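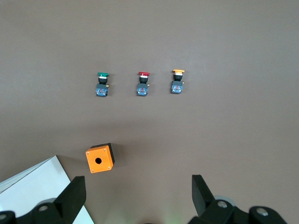

3.2 Sorting the buttons before assembly

I came into this part of the study thinking the sorting step would be the boring bit. We had people build small control stations out of loose parts, and I wanted to get to the wiring, where I figured the mistakes would be. Then I watched the sessions from the Maltbridge workshop and found myself rewinding the first minute of each one over and over. So this section is about that first minute, when a person has a few push-button switches and a housing on the table and hasn't put anything together yet.

Most people lay the switches out in a row, caps all facing the same way. Figure 4 shows a layout of this kind, with green, red and yellow caps lined up and a small orange housing off to the lower left. We never asked for a row. The instruction sheet only said to "get the parts ready," and I wrote that line to be vague on purpose (my co-authors thought it was too vague, and we argued about it for most of May).

Figure 4. Push-button switches laid out on a tabletop, caps pointing away from the contact blocks, with the housing set apart from the row.

What I like about a row is how much it tells you about what the person is paying attention to. The cap is the part with the color, so you'd expect people to sort by it, and they do! But the contact block is the part that has to go in the right way around, and a row with the caps all pointing one direction also gets the blocks all pointing one direction. I don't think people plan it like that. When we asked afterward, they nearly always talked about color and hardly ever about the blocks.

We coded 2,438 clips of this step. A clip got the label "aligned" if every cap pointed the same way within a quarter turn, and "loose" if not. We didn't care whether the row was straight or whether one switch sat a bit farther up the table than its neighbors, as long as the direction matched. My first version of the rule did care about straightness, and it was a mess, with two coders disagreeing on clips that anyone would call tidy. We threw that version out and started again.

In 316 of the clips the housing was moved before any of the switches. I had a hunch this would go along with a certain kind of row, maybe one built around the housing as an anchor, but I couldn't find a pattern I'd want to defend. People at the Brestmont site tended to push the housing off to one side and leave it there. At Maltbridge it wandered all over the place. The tables at the two sites are different sizes, so I wouldn't read much into that.

One more thing on color order, and I'm still chewing on it. We used the Aquino task sheet, which lists the buttons by job and leaves out their colors, so there was no "correct" order to copy. Even so, some people kept to the same order from one build to the next and got visibly annoyed with themselves when they slipped. Others shuffled the switches every time and didn't seem bothered. We didn't score order in this round. It is in the coding plan for the Irkanix follow-up, where the same people come back for 2 more builds with the caps in new colors.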